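Dovden bench notes: two finger sets compared on the Grumar wrist

April 2024

Most of the past month on the small-object bench went on finger geometry. The Grumar wrist came with straight parallel fingers, and these had a habit of pushing round items out sideways before the pads had closed far enough to hold them. Custby supplied a tapered pair in black as a replacement. Both sets were run on the same arm, with the same Mathur controller and an unchanged force limit, so the fingers were the only thing swapped.

The task was a plain pick and place. A pink item is picked up from a white tabletop and released over a woven basket. Each set was given 404 attempts, split over several sessions, with the start position of the item shifted between attempts. Closing speed was left at the controller default throughout.
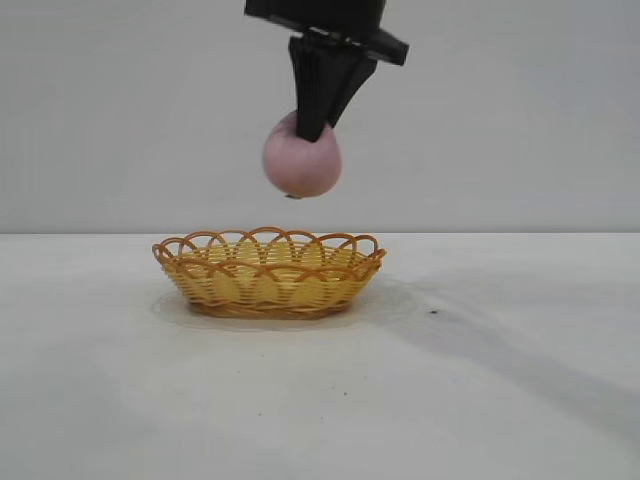
Tapered fingers, pink ball held from the top over the basket. Fixed camera.

The straight set dropped or missed the item 141 times. Nearly all of these were misses at closing, with very few losses in transit. The tapered set did better on closing and worse in transit: a grip taken high on the item can be secure at rest and still slip when the arm accelerates. Lowering the approach height by 2 mm removed a good part of the transit losses. Going lower than that brought the tips into contact with the table and tripped the force limit, which stops the run and needs a manual reset.

The wrist camera gave more trouble than the fingers. Its focus is fixed, and the bench top and wall are both pale, so in some positions the detector has very little to work with. Automatic exposure makes this worse. The fingers are matte black and take up a large part of the view, and the camera brightens everything else to compensate.

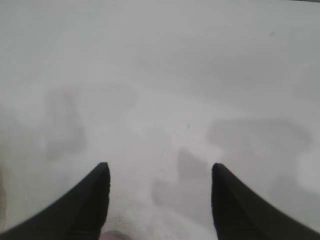 Wrist view with the background out of focus. The detector returns nothing usable from a picture like this.

Three settings were changed as a result, and these should be copied to any other bench using the same wrist:

1. Exposure. Switch automatic exposure off and set it by hand with the fingers open. Check it again if the room lighting is altered. Keep the pink item and the basket weave both readable; if one has to give, favour the item.

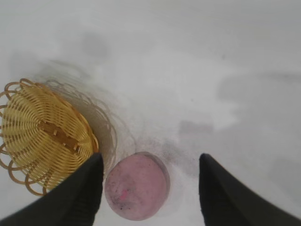

2. Detection region. Mask both fingers in the open position, and leave the gap between the tips clear. The mask supplied with the Mathur software was drawn for the straight set and is too narrow at the base for the tapered one. The new mask file is in the shared bench folder.

3. Frame delay. Wait 400 ms after the arm stops before taking the detection frame. Shorter waits were tried and gave position errors large enough to put one tip on top of the item.

With all three in place, the position estimate from the wrist camera was steady enough for the fixed camera to be dropped from the approach. It is still used for logging and for judging whether a release went into the basket.

Shadows and marks on the white surface remain a weak point. The detector separates the item by colour, and grey patches next to its edge pull the estimated centre off to one side. Wiping the table between sessions helps. A smaller colour window helps more, at the cost of losing the duller parts of the item's own surface.

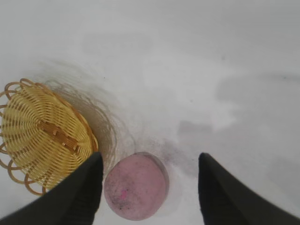
Item between the open fingertips, basket to the left. Note the grey smudge by the upper right edge of the item.

The tapered set stays on the wrist for now. A softer pad from Custby is due in July and will be run against the same task with the same settings. The straight set has gone back in the drawer under the controller, with its screws bagged separately. Anyone who needs it for flat-sided parts should restore the old mask file before starting.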